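Reading the Shelf Tag: How Unit Pricing Works, and Where It Fails

The small print on a supermarket shelf tag is the cheapest shopping tool available. It gives the cost of a product per ounce, per pound, per sheet or per load, and it removes the need to compare a tall narrow box against a short wide one by eye. Many shoppers don't read it. Some who do read it wrong, and the layout of the tag is partly at fault.

A unit price is the shelf price divided by the quantity in the package. A 16-ounce jar at $4.00 costs 25 cents an ounce. A 13-ounce jar at $3.51 costs 27 cents an ounce. The smaller jar has the lower sticker and the higher price. On a busy shelf, with one of the two on a yellow promotional tag, the difference is easy to miss.

Saodah Gunawan spent 15 years setting shelf labels for a grocery chain in Daltport before moving to price auditing. Her view is that the arithmetic is rarely wrong and the units often are.

"You get paper towels priced per sheet on one tag and per hundred square feet on the one beside it," she says. "Both numbers are correct. You can't compare them without a calculator and the sheet dimensions off the wrapper."

Rules on the subject differ from state to state. Some require unit prices on most packaged goods, some leave the matter to the store, and the required type size varies too. A chain that operates across several states may print one format everywhere or a different one in each. Online listings are less consistent again. A product page may show a unit price in the search results and drop it at checkout, or calculate it on the pre-coupon price.

Coupons are the second problem. The shelf tag shows the regular unit price or the sale unit price, and it does not know what is in your wallet. A fixed-value coupon takes a larger share off a small package than off a large one, which can reverse the ranking. Take a dollar off the 13-ounce jar and it drops to $2.51, or just over 19 cents an ounce. Take the same dollar off the 16-ounce jar and it comes to 18.75 cents. The larger jar still wins, but the gap has narrowed from two cents to about half a cent. 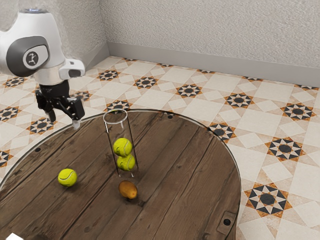 Multi-buy offers need the same treatment. "Two for $5" on an item with a regular price of $2.65 saves 15 cents each. Some registers give the sale price on a single item and some do not, and the tag should say which. If it is silent, ask before loading the second one.

Package size changes are harder to catch. A roll, bag or bottle keeps its shape and its sticker price while the contents go down. The unit price records the change at once, but only for a shopper who remembers the old figure. Kamarul Sitompul, who teaches a household budgeting class in Skirosby, has his students keep a price book: one page per staple, with the store, the package size and the unit price. He has kept his own for years and it now covers 225 products.

"Start with the things you buy every month," Sitompul says. "Coffee, rice, detergent. Spices can wait."

Detergent deserves a note of its own. Unit prices are given per fluid ounce or per load, and concentration varies between brands, so the per-ounce figure says little. The per-load figure depends on the maker's definition of a load, usually given on the back label beside the cap markings. Compare the dose lines first – a bottle rated for more loads may simply assume smaller ones.

Bulk sizes are usually cheaper per unit, with frequent exceptions in canned goods and cereal, where the mid-size package is the one most often put on sale. Spoilage counts as well. If a quarter of a large tub of yogurt is thrown out, divide the price by the three quarters that was eaten and compare again.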